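Home | Modules | Projects | Reports | Lab Bookings | Staff Only

Filed under: Student Work / Robotics / Good Practice

Rules for a Shared Arm: A Report on the Gultside Bench Code

2 April 2025

1. What we were asked to do

The brief for our second-term project was to "review and improve the working rules for the shared manipulator". We had hoped for the project where you build something. That one went to the other group.

The existing rules, known as the Filleck sheet after the room they were pinned up in, ran to 11 points on one side of paper. Point 4 said to be sensible. Point 9 said to see point 4. The remaining points were mostly about biscuits.

2. How we went about it

We read the arm's session log for the whole of last term, which came to 3532 entries, and marked every one where a person had stopped the arm by hand. There were 187 of these. The log has a free-text box for the reason, and the most popular entry was "stopped it". We can confirm that this was accurate.

We then sorted the stops by hand, using the notes where they existed and the joint positions where they did not. Most fell into two groups. In the first, somebody had changed the objects on the table after the run had been set up. In the second, the operator was unsure whether the arm was waiting for a command or halfway through one. A stationary arm looks much the same either way.

We also read the manual for Dasto, the control software, including the appendix. One of us would like this noted.

3. What the rules should cover

We threw out our first draft, which had a rule for everything and would have taken longer to read than most sessions last. The second draft keeps to what happens between switching on and walking away.

Rule 1. One person holds the stop button and does nothing else. Typing counts as something else.

Rule 2. Say "moving" before every motion and wait for an answer. You will feel silly for a week.

Rule 3. Hands stay off the tabletop while the arm is live. If an object has fallen over, it can stay fallen over until the arm is parked.

Rule 4. Set out the objects before enabling the arm, and leave bare table between them. We use ordinary shop items of different kinds, such as a clear plastic bottle, a snack bag and a small black packet, as each asks something different of the grip. Check that both fingers are clear of everything before the first command. 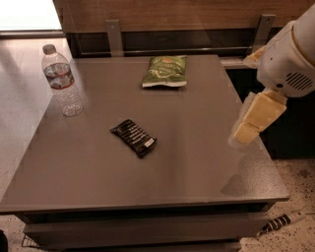

Rule 5. Look at the fingers and their coverings at the start and end of each session. If a covering has slipped or split, write it down and tell the next group, even if the next group is the one that got our project.

4. Trying it out

We ran the new rules for a fortnight on the Ilie task set, which is pick and place with household items. Hand stops went down, though so did the number of sessions — it was coursework season — and we would not want anyone to build a thesis on it. The notes in the log did get better. Our favourite reads "stopped it, was going for the wrong thing, my fault", a real advance on the literature.

Rule 2 was the least liked and the most often skipped. We have kept it. Rule 3 was broken mainly by the authors.

5. What is left

The code says nothing yet about sessions run from another room, and it should before anyone tries one. We also ran out of time to test it on people who had never used the arm. The word limit for this report was 4000 and we have come in well under it, for which we expect some credit.

Comments (3)

benchgoblin: We are the other group. Ours doesn't work yet. Can we swap?

second_year_mech: Rule 2 is fine until two benches are running and both shout "moving". Maybe add the bench name?

tealeaf: Sad to see the biscuit rules go. Is there an archive copy of the old sheet?

Previous report | Next report | Back to Projects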